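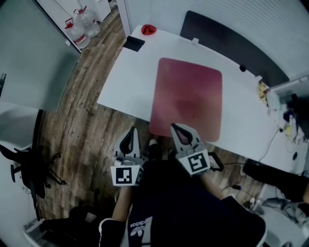
흰 책상 위에 깔린 분홍빛 도는 붉은색 매트

난파선 이야기라면 자다가도 일어나는 제가 이번 소식을 그냥 넘길 수가 없었어요. 겨울 바다로 나갔다가 영영 돌아오지 않은 탐사선 탈라흐(Talach)호, 혹시 기억하시나요? 예전에 제가 한 번 짧게 쓴 적이 있는데 그때 댓글이 꽤 달렸거든요. 그 배의 항해일지 일부가 드디어 일반에 공개된다고 합니다!

공개하는 곳은 조브포트(Zovport) 해양기록관이에요. 항구 뒤편 언덕에 있는 작은 기록관인데, 저는 재작년에 갔다가 문 닫는 시간을 잘못 알아서 매점 커피만 마시고 내려온 아픈 기억이 있습니다. 아무튼 이번에 나오는 건 모두 139쪽이고, 9월부터 2층 열람실에서 볼 수 있대요. 원본은 유리장 안에 두고, 우리가 넘겨 볼 수 있는 건 복제본이라고 하네요. 복제본이라도 저는 좋습니다. 손으로 넘기는 맛이 있잖아요.

탈라흐호를 처음 들으시는 분들을 위해 조금만 적어 볼게요. 이 배는 선원 67명을 태우고 남쪽 얼음 바다의 해안선을 그리러 떠났습니다. 물개잡이 배들이 대충 그려 놓은 지도밖에 없던 시절이라, 출항하던 날 부두에 사람들이 잔뜩 나와서 손수건을 흔들었다고 해요. 첫 번째 기항지인 응아타(Ngata)섬에서 물과 감자를 싣고 편지 한 자루를 맡겼고, 그 편지들이 집에 도착한 마지막 소식이 됐습니다. 그 뒤로는 정말 아무것도 없었어요. 수색선이 두 번 나갔지만 둘 다 빈손으로 돌아왔고요.

그럼 항해일지는 어디서 나왔느냐, 저도 그게 제일 궁금했는데요. 응아타섬의 옛 교회 창고를 정리하다가 양철 상자 안에서 나왔답니다. 겉에는 세례 기록이라고 적혀 있어서 거의 100년 동안 아무도 따로 들여다보지 않았다고 해요(상자 겉글씨는 믿으면 안 됩니다, 여러분). 배가 섬을 떠나기 직전까지의 기록이라 마지막에 무슨 일이 있었는지는 나오지 않아요. 그 부분을 기대하신 분들은 조금 아쉬우실 거예요.

그런데도 읽을거리가 꽤 있나 봐요. 기록관에서 해독을 맡은 메레아나 레위(Mereana Rewi) 씨와 전화로 잠깐 이야기를 나눴는데, 글씨가 세 사람 것이라고 하시더라고요. 선장, 일등항해사, 그리고 아직 누군지 모르는 한 사람. 세 번째 사람은 날씨 칸에 자꾸 먹은 음식을 적어 놨대요. "바람 남서, 콩 수프, 또 콩 수프" 이런 식으로요. 저는 이 사람이 벌써 마음에 듭니다. 레위 씨는 요리사 쪽을 의심하지만 승선 명부의 서명과 맞춰 보는 일이 아직 남았다고 했어요.

항로 이야기도 새로 나왔습니다. 지금까지는 탈라흐호가 섬에서 곧장 남쪽으로 내려갔다고들 했는데, 일지 뒷부분에 선장이 동쪽으로 200해리쯤 돌아갈지 고민한 메모가 있다고 해요. 정말 그쪽으로 갔다면 수색선들은 엉뚱한 바다를 뒤진 셈이죠. 이 메모를 두고 항해사 연구자 멀 타휘리(Merle Tawhiri) 씨는 조심스러운 쪽이에요. 고민만 하고 안 갔을 수도 있고, 당시 얼음 상태로는 동쪽이 더 위험했을 거라고 하더군요. 저는 동쪽에 한 표 던지고 싶은데, 근거는 없고 그냥 느낌입니다.

공개에 맞춰 강연도 열립니다. 타휘리 씨가 탈라흐호의 항로를 다루고, 이어서 레위 씨가 옛 글씨 읽는 법을 알려 준대요. 시작은 오후 2시, 장소는 기록관 1층 강당입니다. 보존 작업 비용은 지역 해운사 카넥스(Kanex)가 냈고 덕분에 입장료는 없어요. 강연은 따로 신청해야 하고, 접수는 기록관 안내 창구와 전화로 받습니다.

열람실에는 볼펜을 가지고 들어갈 수 없고 연필만 된다고 해요. 가방도 입구 사물함에 넣어야 하고요. 언덕길은 생각보다 가파르니 편한 신발 신고 가세요. 저는 이번엔 문 닫는 시간부터 확인했습니다. 오후 5시예요. 다녀오면 콩 수프 이야기 더 들고 올게요!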